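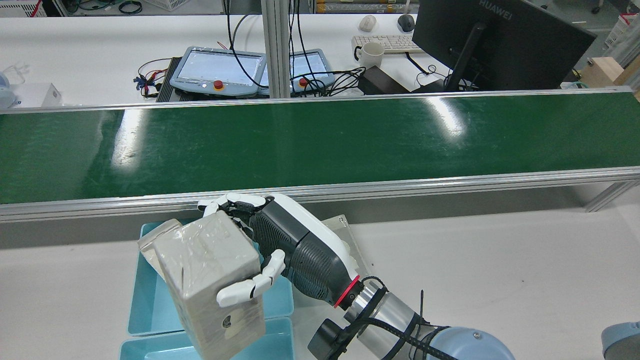
Lustach Packing Line – Bench & Trays Team

Section 3. Setting up the sorting bench

Do this before the first run, and again any time the bench gets moved. Budget time for the trays, they take longer than the belt.

Before you start
Belt off at the wall switch. Both tables clear of tools. Soft cloth, no solvent.

1. Push the white work table up to the conveyor. Leave no gap wide enough for a small box to drop through.
2. Check the diagonal strut under the belt. Hand tight is not enough, use the key.
3. Wipe the belt, full length. Light scuffs are OK. Cuts or lifted edges are not – stop and tell Kadri Rebane.
4. Run a finger along the aluminum rails on both sides. Tape residue goes now or labels catch on it later.
5. Set out the light blue trays. Flat on the table, compartments facing up, not overlapping.

NOTE: Film-wrapped boxes slide. Put them down flat in the tray, don't lean them on the rim.

6. Load by size. Flat cards and thin boxes get there own compartment. Anything too big for a compartment goes straight on the belt.
7. Keep small packages on the tray side of the far rail until they're wanted.
8. Switch on. Run empty for 100 seconds and listen for rubbing.
9. Send one white carton down the belt, label up. It can sit at a slight angle. If it touches a rail, take it off and re-center.
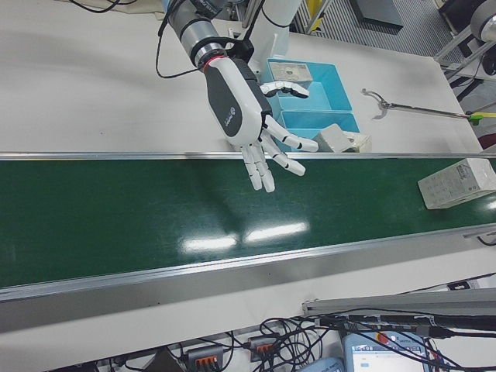 Fig. 3-2. Belt and compartment tray, carton at right.

CAUTION: Max load on the belt is 700 g per item. Heavier stuff goes by hand, no exceptions.

CAUTION: Never pull film off a box over the belt. Scraps get under the rail and then it's a full strip-down.

Glare
Overhead lights bounce off the belt pretty badly. If you can't read a label, turn the carton, don't lean over. Matte cover strips are on order from Clovano, part 294. Fit them when they come in, steps to be added by Vasco Loureiro.

End of shift
Empty every compartment. Stack trays on the second table. Belt off agian at the wall, not just at the panel. Damaged boxes to Normunds Adomaitis with the slip filled out.

Next: Section 4, Labels and slips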